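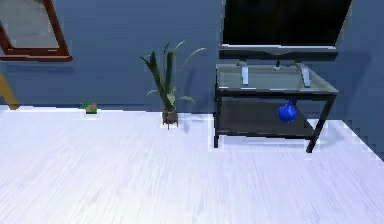

Page 2

Évaluation d'un kit de simulation domestique pour l'enseignement de la robotique mobile

Rapport de projet d'étudiants
Auteurs : Obed Addo, Kamala Lobo, Kornél Vincze
Encadrement : Sivaprasad Kurup
Remis le mercredi 24 juin 2020

1. Objet du rapport

Le présent rapport rend compte de l'évaluation du kit logiciel Devitz, distribué par la société Sultora et mis à la disposition du département sous licence pédagogique. Le kit fournit des intérieurs d'habitation simulés, une bibliothèque d'objets courants et une interface de programmation permettant de formuler des tâches de recherche et de rangement. L'évaluation a été demandée par le laboratoire Brinthorpe, qui envisage d'intégrer le produit aux travaux pratiques de deuxième année.

2. Conditions de l'essai

Les essais ont débuté en mars sur les postes de la salle Joseph, puis se sont poursuivis à distance. La licence accordée autorise 400 épisodes par semaine et par groupe. Au total, 1506 épisodes ont été exécutés, dont 200 consacrés au seul réglage des paramètres de navigation. Les épisodes interrompus par une erreur de connexion ont été exclus de l'analyse.

3. Mobilier et rendu

Les pièces proposées sont meublées de façon crédible. Le téléviseur à écran noir, posé sur un meuble à plateau de verre, a constitué un cas d'étude utile : les surfaces vitrées et sombres sont connues pour gêner la segmentation, et le vase bleu du niveau inférieur a servi de cible de référence. La plante en pot voisine, dont les feuilles longues et étroites se prêtent mal à une approximation par volume englobant, a conduit le groupe à revoir son calcul des distances d'obstacle.

Le rendu des sols appelle une réserve. Leur teinte très claire atténue les contrastes et oblige à corriger l'exposition avant toute détection de contours. La documentation du kit ne mentionne pas ce réglage.

4. Objets et tâches

Le second scénario porte sur la recherche d'objets dans une chambre. La consigne demande de distinguer deux balles de taille semblable, l'une orange, placée sur la commode, l'autre brun-rouge, laissée au sol devant le lit. 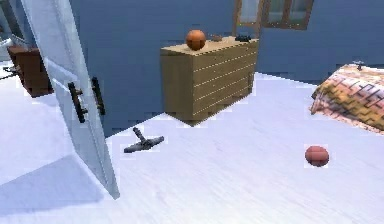

Figure 2. Chambre du second scénario, porte ouverte.

La porte blanche, ouverte vers l'intérieur de la vue, masque une partie du meuble brun situé derrière elle. Cette disposition impose au planificateur de prévoir un changement de point de vue, exercice que les encadrants ont jugé formateur. L'outil gris en forme de T posé au sol a donné lieu à des confusions d'étiquetage dans notre détecteur, qui l'a classé tantôt comme marteau, tantôt comme clé.

5. Appréciation et recommandations

Le groupe émet un avis favorable à l'acquisition du kit, sous réserve que Sultora complète la documentation relative à l'éclairage et fournisse la liste des étiquettes d'objets en français. Il est en outre recommandé de réserver le second scénario aux étudiants ayant validé le module de planification.

Les auteurs remercient Shirley Sawatzky pour la relecture du protocole d'essai. Les scripts d'analyse sont déposés sur l'espace partagé du laboratoire.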